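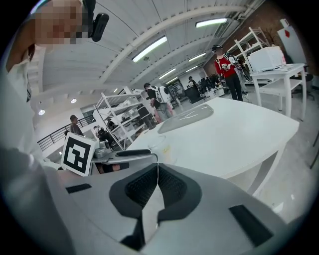
**Does putting a tray on a shared table keep the table any tidier?**

For small parts, a little. For everything else it mostly gives the mess a border.

I know that isn't what the October bulletin promised. The bulletin said trays would "transform the way we use our surfaces," and I have been in enough shared buildings to get nervous when surfaces are about to be transformed. At Poduval Street we had pegboard. Before the pegboard we had labeled bins, and before the bins we had a laminated map of where the bins were going to be. I still have the map.

The argument for trays, as I understand it from the Prolik catalog that has been going around, is that a tray tells people where a job begins and ends. You put your screws, your cups and your offcuts inside the lip, and when you leave you lift the whole lot away in one go. The catalog has 18 tray sizes to help you do this. It doesn't say where you lift it away *to*, and our shelf by the sink was full before anybody bought a tray.

Still, I tried it. I gave it two weeks on the long benches at Clodstead and wrote down what I noticed.

**What worked**

Screws stayed put. I'll give the trays that without a fight. On a hard, slick tabletop a dropped washer goes wherever it likes, and with a lip in the way it stops. Anyone who has crawled under a bench with a flashlight will see the appeal.

Glue was better too. A drip in a tray can be dealt with at the sink, while a drip on the table gets dealt with by the next person's sleeve.

**What didn't**

Big jobs ignored the trays completely. People building anything wider than a shoebox shoved the tray to the far end and carried on as they always have, so now there was a project on the table and also a tray.

Trays fill up. A tray left out overnight had a pencil stub in it by morning, then a receipt, then half a roll of tape. Once there are three things in a tray that don't belong to anyone, it has become a junk drawer with no drawer around it, and people will add to it with a clear conscience.

And then there is color. White tables are pleasant to work at, I admit, and they make a room with a white ceiling feel bigger than it is. But clear things vanish on them. A small clear cup on a glossy white top is about as easy to find as an ice cube in a bathtub, and I've knocked over enough of them to have an opinion. A translucent gray tray with rounded corners at least shows up, shiny as it is under overhead lights. If you must use clear cups, stand them in the gray tray. Out on the bare white they get an elbow.

**The bit about money**

Balakrishnan Arumugam wrote in after the last issue to defend the full Zosoline bench system, which comes with fitted trays, a rail to hang them on and a color code. He makes a decent case. He has used it elsewhere and says people did put things back, at least while it was new. My trouble is with that last part, and with the quote, which came to $3,453 before delivery. For that much I would like to see a bench that had been in use for a year by people who don't care about benches. He has offered to find me one. I have accepted, and will report back if it exists.

Meanwhile the plain trays cost very little and can be stacked. I'd buy a few more, all the same size, and skip the lids. Lids get separated from their trays inside a month and then you are storing lids.

**If you want to try it yourself**

- Use a tray for one job, and empty it before you go home, even if you're coming back tomorrow.
- Pick a tray that contrasts with the table.
- Keep drinks out of it. A cup of solvent and a cup of water look the same from above.
- Wipe the underside. Grit under a tray will scratch a glossy top, and the scratches don't come out.
- Please stop stacking full trays by the sink.

Replies go in the usual folder by the front door. I'd especially like to hear from anyone who has kept a tray empty overnight for a whole month, and I'd like to know how you managed it. The next item on my list is the request for drawer dividers, about which I have similar doubts.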